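Rieger peel-and-stick wallpaper, contour print – four stars, nearly five

Bought this for the box room after two months of dithering. Paid 54 quid a roll, needed more than I thought becuase the repeat is huge. Measure twice. Then add one.

Colours first. Website makes it look like plain pink. In real life much busier – swirly bands like a map of hills, reds and lilacs and creams all running together. Love it. My sister says it gives her a headache. Fine, she's got magnolia everywhere.

Sticking it up – easy on flat walls, a pig in corners. Cut it slightly over, crease with a plastic card, trim with a NEW blade. I used an old one on the first drop and it tore. Second drop fine. You can peel it back and go again for a few minutes, after that it grips.
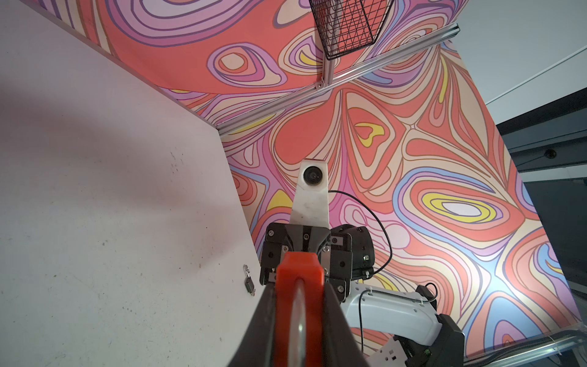
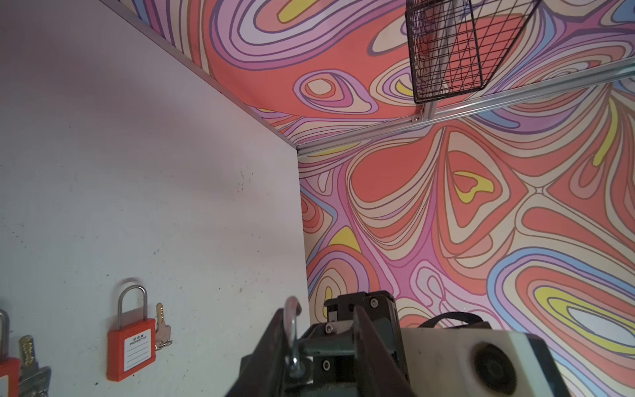 Swirly contour-type pattern behind the kit in both. Plain off-white panel next to it in the second.

Seams. Good if you butt them tight, bad if you overlap, you get a shiny ridge. Tried a sample of the Potus one as well, 38 a roll, thinner and it curled at the edges by teatime. Sent it back. Refund was quick to be fair.

Smell – a bit plasticky the first night. Window open, gone by morning.

Customer service, spoke to a Nantana Phetsri about a creased roll, replacement came in February with no fuss.

Loses a star for the instructions, tiny print and the diagram for sockets is upside down. Would buy again, maybe for the landing. Not doing a ceiling on my own though, my neck's not up to it.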